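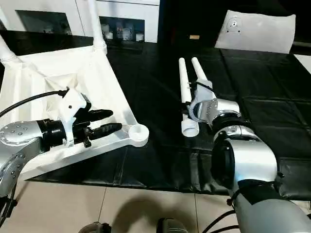 Two arms and a plastic chair on the padded table at Pravham.

About Pravham

Pravham is a small company that tests robot arms on assembly work. We are 8 people and we started in one rented room in Grosthorpe. Our customers make furniture and household goods, and they ask us if two arms can put their product together without harm to the product, the arms or the people near them.

Many visitors to this page ask about our accident, so we prefer to tell it ourselves. In June, during a long test for our customer Valente, the right arm lost its grip signal for 3 seconds. The program did not notice. It continued to push, and a plastic tube broke and flew over the table. Our founder, Arnaldo Mota, was standing too near, and a piece hit his safety glasses. He was not hurt.

The cause was a cable connector that had become loose after 923 cycles. We had a rule to check the connectors, but the rule did not say how often, and this was our mistake.
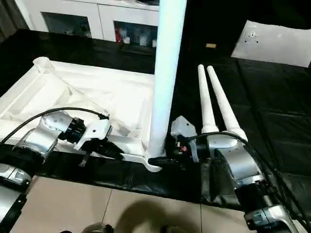 Since then we check every connector after each 100 cycles and write the result in a book. If the grip signal is lost, both arms must stop — also the one that is working well. No person stands at the table while the arms have power. We sent our full report to Valente and to Drakthorpe, who service our arms, and we give a copy to any customer who asks.

We still build chairs, slower than before. If you want to see a test, please write to us and we will agree on a time.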